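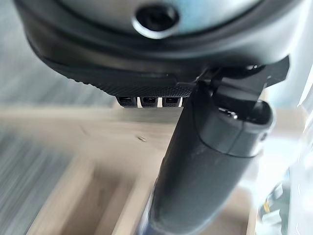
Getting pale dust out of textured black surfaces?

Lamisi Gyamfi

Whoever decided that black was a practical color never owned a cloth. I have a shelf full of black things (tool handles, a flashlight, two camera grips) and they all collect the same pale dust. The smooth parts wipe clean in a second. The knurled parts, with the tiny diamond bumps, eat the cloth and keep the dust. I tried a damp paper towel and now I have dust plus paper towel. The matte bits also have faint light marks that come back every time they dry. Is there a method, or do I just repaint the shelf gray and call it a set?

3 replies

Yi-chun Tseng

Dry brush first, always. A soft old toothbrush, worked along the diagonals of the pattern, then turned and worked along the other diagonals. After that, one drop of dish soap in a cup of warm water, brush barely damp, and blot with a lint-free cloth. Narrow slots get a wooden toothpick with the cloth wrapped over the tip. Keep water out of anything with a battery in it.

As for the marks that come back when dry, try the soap twice. If they're still there they are probably scuffs, and you can stop scrubbing before you add a shiny patch to the collection.

Tsung-han Choi

Compressed air. Done.

Fengying Shi

I used compressed air indoors and the dust moved over to my bookcase, where it still lives. Take it outside. I'd also skip the spray polish, which looks wonderful until Sunday and then holds on to lint like a family heirloom.

Last updated: Sunday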